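Notes from the Reading Corner

So our winter book swap is back in February, and I'm already clearing a shelf at home to make room for what I'll drag back. Last year 272 books changed hands in one evening, which still amazes me, and I came home with a bag so heavy the handle gave up on Nowicki Street.

Same rules as before: bring what you've finished, take what you like, and please leave the old encyclopedias in the attic. Elżbieta Gajewski is doing the mystery table again (she has opinions, so ask her!) and doors open at 6:30 p.m.
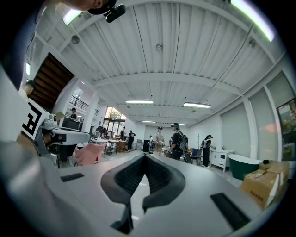 I've been reading long books myself this winter. The one on my nightstand is 1080 pages and I'm on chapter 33 — slow going, but I love it. It's a family saga set in a made-up harbor town, and everybody has the same first name as their grandfather, so I keep a list on the back of an envelope.

If you'd like a swap table for kids' books too, drop me a line before the end of January. I have 2 offers of picture books so far and would happily take more. Cookbooks go by the coat rack, same as last time.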